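New week, new thread. A few people asked what my job looks like now that most of the walking around is done by software. I check rooms for a living. Rendered ones. Let me explain.

I work at Sketetier. We build practice homes that other companies use to train their house robots before anything with wheels gets near a real hallway. Until last July every room was put together by hand, one chair at a time, by people like me.

Now a tool called Prokilix fills the rooms overnight and I come in to a queue. Two views out of this morning's pile:

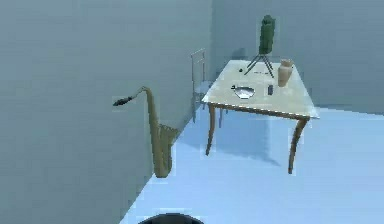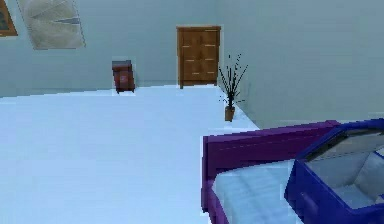

Sax by the table, purple bed with the big blue thing next to it. Monday queue, 13 January 2025.

So what do I do with these? I open each view, look for stuff that would teach a robot something dumb, and hit pass, fix or toss. Then the next one. Then the next one. I drink a lot of tea.

First view: would a sax be standing on its own next to a wall like that? In my apartment it would be on the floor in a minute. But a robot should be able to deal with a weird tall thing standing near a table, so I let it go. I'm a softie about instruments.

What I did write up was the tabletop. There are small dark things on there that I can't name at this resolution, and if I can't name them I don't want them going out with a label I guessed at. Sent back to be redone sharper.

Second view is the kind I like. Cabinet and plant way over against the far side, bed up close, big clear stretch of white floor in between. A planner can get a nice long run across that. The only note I left was about the blue thing, because the catalog has to say if it's a crate or a toy box or what, and "large blue open item" is not going to help anybody.

OK, the part you asked about — is it better?

Some of it, yes, a lot! When we built by hand I did 10 rooms in a good week. On Friday I reviewed 144 views in one shift. My wrists stopped hurting by fall because I'm not dragging lamps across a screen all day.

Some of it, no. Building a room was fun. You'd pick a rug and have opinions about it. You'd put a mug on the wrong side of a sink because that's where your aunt keeps hers. Prokilix doesn't have an aunt. Its rooms are fine and strange at the same time, and after a few hours they all start to feel like the same person moved out of them.

It also changed how much we talk. There used to be seven of us on building, all in one corner, yelling "does anyone have a decent toaster" over the desks. Three went over to Ikivis, the team that writes the rules the tool follows. Two left the company. That leaves two of us on review, and we wear headphones.

I don't want to make that sound sadder than it is. The ones on rules got a raise and like it over there. The two who left had one bad meeting and a decent package. I still miss the toaster yelling.

The thing that bugs me most is the target. Our client, Harb, wants 300 views a day out of review, and the number came from someone timing the easy ones. A bare room takes me seconds. A cluttered table takes as long as it takes. We've asked for cluttered views to count double and are waiting to hear back.

If you're about to get a tool like this at your job, ask early who sets the pace once it's in. We asked about training, we asked about monitors, and it didn't cross our minds to ask that one until we already had a number on the wall.

Also ask if you get to keep building something. I got one afternoon every other week for handmade rooms, and I guard it with my life. Next one is a laundry room and I have big plans for the shelf.

Back to the queue. Will answer replies at lunch — and yes, I'm keeping the sax.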